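Outdoor Recreation and Health
Handout 3: Walking groups and mood
Instructor: Lorraine Oakley

1. Reading
Dewan chapter, pages 27 to 48. Skip the appendix. 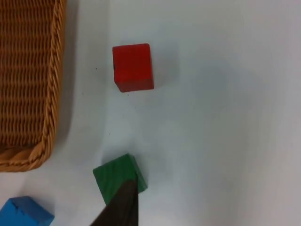 2. Main points
Regular walkers report better sleep. Pace matters less than turning up each week.
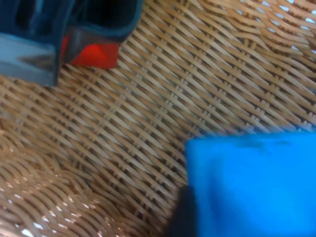
Gripper above woven wicker

Mood scores are self-reported — treat them with care.
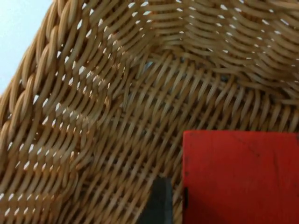 Weather also affects who attends, so compare December with a milder month. 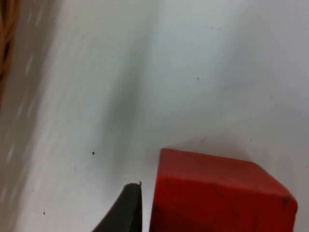
Red cube on white

Bring your walking log to the next class.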